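Nendus bedside notes – README

Hi, and thanks for opening the file that everybody skips! This folder holds my notes on the bedside corners at the Prurmont in Pevthorpe: the little tables, the telephones that live on them, the sockets on the wall and the cords that run between all of those. I started it in September as a page in a notebook, because I kept getting the same calls (my phone's dead, the cord is in the way, where do I plug in my lamp) and I wanted to know which rooms they were coming from. Then it grew. Now it's a spreadsheet, a folder of notes and this README, and the whole thing is called Nendus because I needed a name for the folder and that's the one that stuck.

What's in it

rooms.csv – one row per bedside corner. There are 34 of them.
cords.csv – one row per cord, so most corners turn up here more than once. 82 rows at the moment.
notes.txt – my own remarks, in whatever order I wrote them. Search by room code.
words.txt – what I call things. Please read this one before you add rows.

The room codes are a floor letter and a number, and they don't match what's on the doors. I did that on purpose so I could share the file without sharing the floor plan. If you work here and need the key, come and find me.

What counts as a corner

A corner is the piece of the room between the side of the bed and the nearest wall, with whatever table is standing in it. If a bed has a table on each side, only the side with the telephone gets a row. I went back and forth on that one. In the end the phone side is where all the trouble is, so the phone side it is.

I don't record bedding, cushions or curtains. They get swapped around too much and my notes would be wrong by Tuesday.

The telephones

33 of the 34 corners have a corded desk telephone. The other one has a bare jack and a long story, which is in notes.txt under C4. The phones were ordered through Mac Suibhne as one batch and they're nice plain things: black handset, pale face with the keys on it, coiled cord. I like them a lot more than the old ones, which slid if you so much as looked at them.

Where the phone sits matters more than I expected. Pushed to the back, it leaves the front of the table free for a glass and a book, and your elbow doesn't catch the handset when you roll over. So "back", "middle" or "front" is its own column (phone_pos), and back is what I'm aiming for everywhere. The coiled cord is the part that wanders. Put the handset down any old way and the coil ends up all over the tabletop, and it's the coil that takes up the room, much more than the phone. 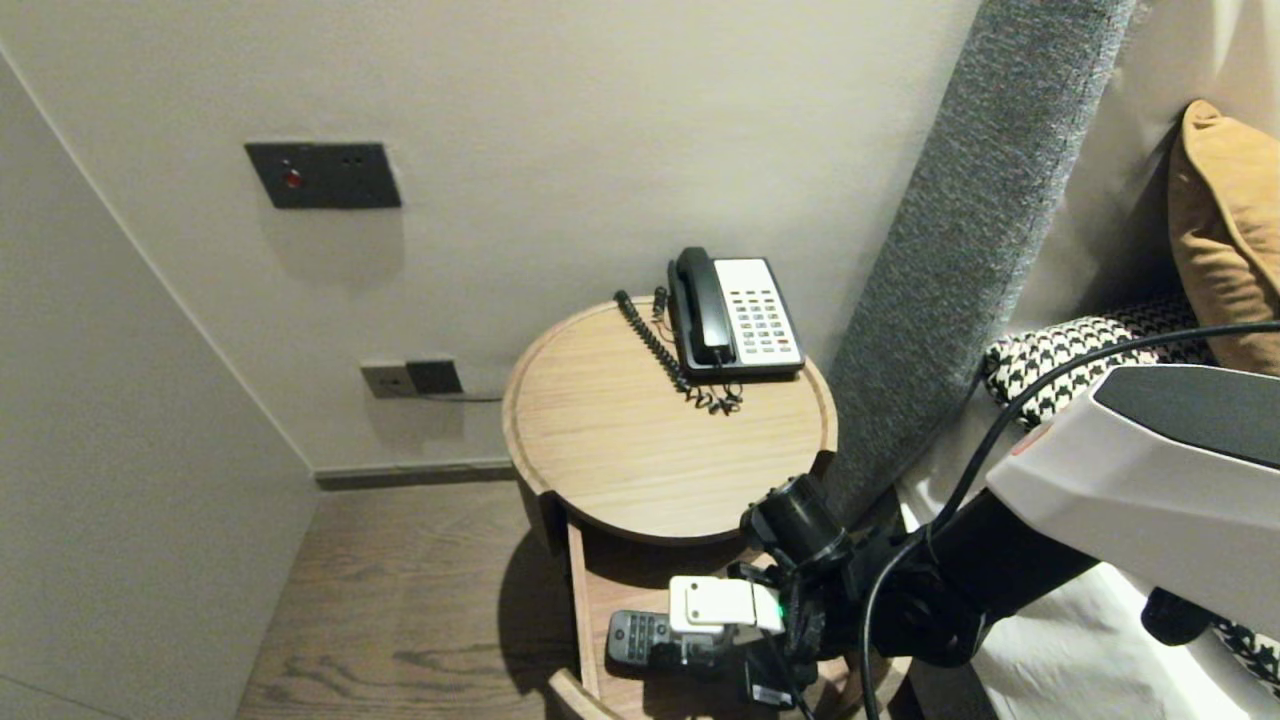
Ketsara Saengthong wrote back after the first version that I should have a column for which side the handset is on, as seen from the pillow, and whether a person lying down can reach it without sitting up. She thought a phone at the back of the table might be tidy for the housekeeper and a nuisance for the sleeper, and asked if I'd ever tried answering one in the dark.

I had not! I have now, in quite a few rooms, with the lights off and a colleague ringing me from the front desk. The column is in (reach_dark, yes or no) and 30 of the corners got a yes. The three that didn't all have a wide gap between bed and table, so the fix was to slide the table over. I've left the original answers in the file and put the fix in the notes. Ketsara, you were right to ask.

The sockets and the wall

Every corner has plates in two places: up above the tabletop, and down low near the baseboard. I write them up separately as high and low. High is the one people find by themselves, especially if they've got a charger in their hand. Low is the one they call about.

For each plate I write what color it is, what goes into it and whether I can get a hand to it with the table where it is. That last one is my favorite column. I got down on my knees for every row, and I can tell you that a plate can look perfectly fine from the bed and still be a real pain to get a plug into – so please don't fill in low_reach from the doorway. Get on the floor. Bring a flashlight, too, if you're doing it in the evening, as the table throws a shadow over the very bit you want to see.

Phone line and power sit close together in some rooms and I mixed them up twice in the early rows. If there's a thin cable going into a small port, I call it "line". If it takes a plug with pins, I call it "power". When I really can't tell, I write "ask".

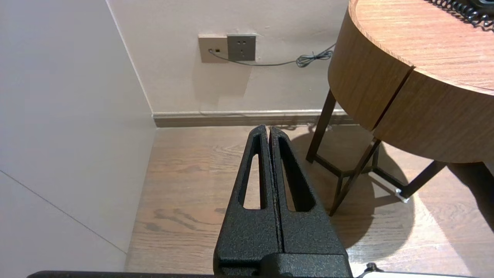 The baseboard goes in too, as dark, medium or light, and I know that sounds fussy. It earns its place, though! A dark cable along a dark baseboard disappears, and one on a pale wall is the first thing you see when you walk in. I've been asking for cables to be run low and close to the board wherever there's enough slack to do it. Slack is a judgment call, so I keep it to "tight", "some" or "loads". Tight means the table can't be pulled out without tugging something. Please, please read that column before you move any furniture.

The tables

We have round ones and square ones and I have opinions. The round ones with a raised rim are the best thing in the building. Pens stay on them, earrings stay on them, and you can back into one in the night without bruising your hip. The rim has one drawback: a cord that's a bit short rides up over it and lifts whatever it's attached to, so it's better if the line cord drops off the back with a little to spare.

The square ones have corners. That's my whole note on them.

Under table_kind I only put "round", "square" or "other". I used to have a longer list with the finish and the wood and so on, but I'm not a furniture person, and two people filling in the same row never picked the same word. "Light wood" and "dark wood" are all I ask for now. If the top has a seam in it, write "seam" in the remarks and leave it there. Don't pry at it to find out!

Extra line cord is the last thing to look at. When there's too much of it, it gets left on the table in front of the phone, and from then on nobody has a place for their glasses. I mark this as cord_top = yes. My preferred cure is to feed the spare length back behind the table and tie it loosely, up off the floor. A tight bundle is worse than a mess, in my view, as it pulls the plug crooked.

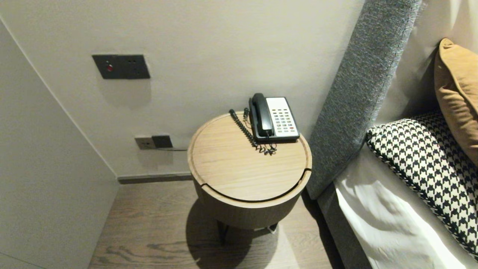 Adding or fixing a row

1. Work in rooms.csv first, then cords.csv. The room code has to match.
2. Fill in every column. Write "ask" if you don't know and I'll go and look.
3. Don't tidy the corner until you've written it down. I want it the way you found it.
4. Lift the handset and listen. Dial tone goes in as yes or no.
5. Put your initials in the last column.

Known gaps

The corners on the top floor were done in one long afternoon and the remarks get shorter and grumpier as they go. The values should be fine.

Cord lengths aren't in here. I tried measuring the coiled ones and got a different number each time depending on how hard I pulled, so I dropped the column.

The reach_dark test has only ever been done by me, and I have long arms. If you're shorter and willing to lie in the dark waiting for a phone to ring, I'd love a second set of answers.

B2 and B3 may be swapped in cords.csv. It's on my list.

Using it

Take it, copy it, change the columns, use it for your own place. I'd like to hear if you do, mostly so I can steal your ideas.

Contact: Nendus notes, front desk, the Prurmont, Pevthorpe | © Nendus notes | Back to top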